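Gurkell floor cloth, dark gray, large size
Review by Rasa S.
Posted 11/18/21

I bought this cloth to protect the floor of my workroom, and I have used it long enough now that I think I can write something useful. English is not my first language, so please excuse me if some words are not the best ones.

First, why I wanted it. My workroom has a concrete floor. It is a good floor, but small parts which fall on it jump away and hide, and after one hour on my knees I feel every bit of it. Before, I used old bed sheets. They slide, they are too thin, and a white sheet looks terrible after two days. I wanted one big piece of dark fabric that I can spread out, work on, and fold away again in the evening.

I compared two products, the Gurkell and the one from Hillier. The Hillier is thicker and has a rubber back, but it is sold only as a roll and my shelf is too short for a roll. The Gurkell comes folded in a flat packet. I paid 39 for it, and delivery was free. The packet arrived after 9 days, one corner of the cardboard was damaged but the fabric inside was fine.

Size. It is really large. In my room it covers nearly the whole floor where I work, and only a small part of the concrete stays open near the wall. If your room is small, please measure before you order. I did not measure, and I had to move a cabinet.

Color. On the shop page it is called "graphite". For me it is a very dark gray, close to charcoal. Bright things are easy to find on it, for example a screw or a metal washer. Black things are more difficult. I lost a black rubber foot on it and found it only with my hand.

Folds. This is my biggest complaint. The cloth is packed very tight, and the lines from the packet do not want to go away. The seller writes that they disappear "after a short time". I waited for 30 days and they became softer, but I can still find each of them. I tried to iron one corner on low heat with a towel between. It helped a little, but who wants to iron a cloth of this size? My neighbor Eskil told me to roll it around a tube for a week, and I may try this if I find a tube which is long enough. For work the folds are not a big problem. When I put down something flat and heavy it stands well enough. But if you want a floor that looks smooth and nice, you will not be happy.

Dust. Dark fabric shows everything, and this one is no exception. Fine dust makes light spots on it, and when you rub them with the hand they become bigger. A vacuum cleaner with the flat nozzle removes most, a brush only moves it from one place to another. Shaking it outside works best, but you need a second person to hold the other end.

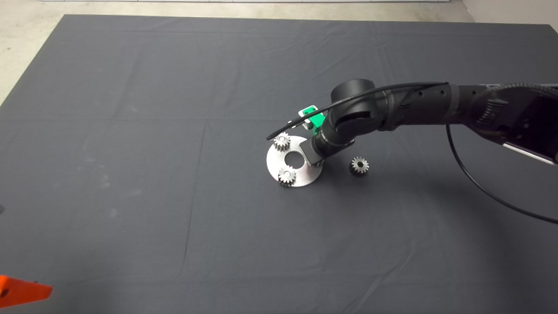

The Gurkell on the concrete floor, with its fold lines and some dusty marks.

Sliding. The back side has no coating, so on clean concrete it moves a little when I turn around on my knees. I put a strip of tape on two sides and now it stays. On a wooden floor I think it would slide more, but I have not tried.

Washing. The label allows 30 degrees, but my machine cannot take so much fabric. I washed it once in the bathtub. Wet, it is extremely heavy, and it needed two full days on the line. The color stayed good, the water was only slightly gray. The edges are sewn twice and I did not see any loose thread after washing.

I wrote to the seller about the folds and got a polite answer from a Mr. Magnusson, who offered me a small discount on the next order. I did not ask to send it back.

Good: size, strong edges, easy to store, fair price.
Not so good: fold lines, shows dust, no grip on the back.

I give four stars from five. I would buy it again for the workroom. For a living room I would choose something else.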